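Skoltora's planner for cloth handling went through its second rewrite this spring. The engineer who leads the work, and who asked not to be named, would sooner talk about clocks.

"People ask about the model," she said. "Most of my week goes to timestamps. If the finger position and the picture disagree by about 200 milliseconds, the software learns to close on air."

Her team works from recordings made with hand-held grippers, folding shirts and towels on beds. A tool called Wike lines up the streams and rejects any recording where tracking was lost. Of 3,562 recordings in the current set, 2,454 passed.

I asked if that bothered her. "It did at first. Then we looked at the rejects, and a lot of them had the same fault. The tracker wants corners and edges. Point it at a smooth white sheet from close up and it has very little to hold on to. It drifts, and the pose jumps when a pillow comes back into view."

The fix was in the filter settings, she said, plus a check that flags a jump before anyone trains on it.

Planning is handled by a separate program, Prikia, which picks a grasp point and a path. It used to look for the outline of the shirt and go to the nearest corner. "A sleeve that's bunched up looks like a corner. So does a twist of fabric. Now it scores several points and can say it doesn't know."

What does it do when it doesn't know?

"It backs off and looks again from higher up. That costs time. I can live with slow."

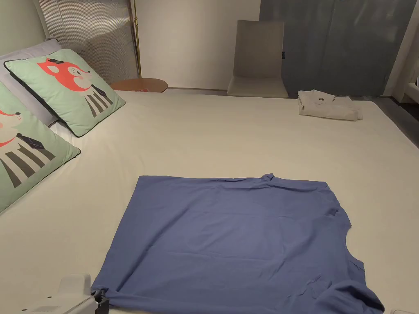
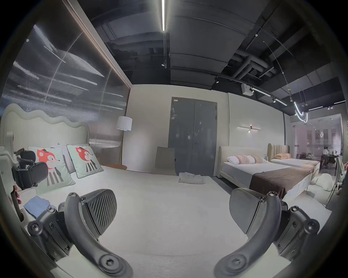 Text: Corinne Haldersby

Force control is next on her list. The present version closes the fingers to a set width whatever the fabric, and she wants the width to depend on how many layers are between them. She is also still arguing for a better log viewer. "We have one. It takes two minutes to open a file, so people stop opening files."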